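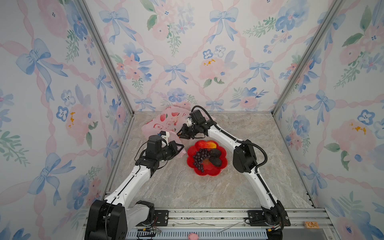
Ticket 497
Subject: Episodes rejected by checker, rule 4 (rest position at start)
Opened by: Mateja Đorđević, Villby site
Component: two-arm cell, fruit and bag task
Priority: normal
Status: closed

Description
Since the update in March the checker rejects many of our episodes with the message "rule 4: arm not at rest in first frames". The operators are sure that they wait before they begin. I have looked at 10 rejected episodes and in all of them both arms are still when the recording starts. I would like to know if the rule has changed, or if we read it wrongly.

Comment, Stillier support
Thank you for the report. The rule text is the same as before. Please send the joint log of one rejected episode, and write which limit is set in your checker file under "rest_window".

Comment, Mateja Đorđević
Log attached. The value of rest_window is 300. In the old file there was no such line, so I think the update has added it. The working guide from Eltum says only that the arms must be "at rest before the first movement". It does not say for how long, and each operator understands this differently. One counts to three, another starts when the light turns green.

Comment, Stillier support
The value is in milliseconds and it is counted from the first saved frame. In your log the left arm is at rest, but its gripper is already closing inside this window. The checker counts the gripper as part of the arm. Before the update it did not look at the grippers, so the same episode would pass.

Comment, Mateja Đorđević
Now I understand. For us this is important, because in the bag task the left gripper must take the edge of the plastic, and people like to prepare the fingers early. I made a test with a longer wait and both grippers fully open at start. All test episodes passed.

I have one request. The rule should say "arms and grippers". With the present words a new person can follow it exactly and still be rejected.

Comment, Stillier support
Agreed. The wording goes to Pacheco, who keeps the rule document. Please do not set rest_window to zero in the meantime, as the episodes would then not match those of the other sites.

Comment, Mateja Đorđević
We keep it at 300. I have put these points on the wall next to the cell:

Open both grippers before you press record.
Do not touch the controls until the second beep.
If the plate or the bag was moved by hand after the beep, stop and record again.
Do not cut the start of a file to make it pass.

The old rejected episodes stay in the rejected folder and we will not repair them.

Resolution
Configuration correct, rule text unclear. Wording change requested. Closed by reporter.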